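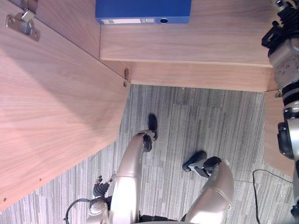
**Moving a small library: notes for my talk, 14 minutes**

Start slowly. Say good morning, thank Gisela Salinas for the invitation.

- In May we moved the Tirnstead reading room to Grevolberg. We had 12 weeks to prepare, and I used the first two badly.
- Tell the story of the labels. I wrote them by subject, Leandro Painemal packed them by shelf. Both systems were good, but together they were a disaster. (Pause, people usually laugh.)
- Measure the books before you plan the shelves. The atlases need much more height than I had supposed.
- A full box should be light enough for one person. We filled the first ones too much and had to repack 21 of them.

**If there is time:** the Villalobos letters. They traveled separately, in my own car, and I drove very carefully.

**Questions they may ask**

- Cost? Say that the van was the largest part.
- Did we lose something? Yes, one volume of the Zodovier dictionary. We are still looking for it.

Speak louder at the end. Leave the address on the screen.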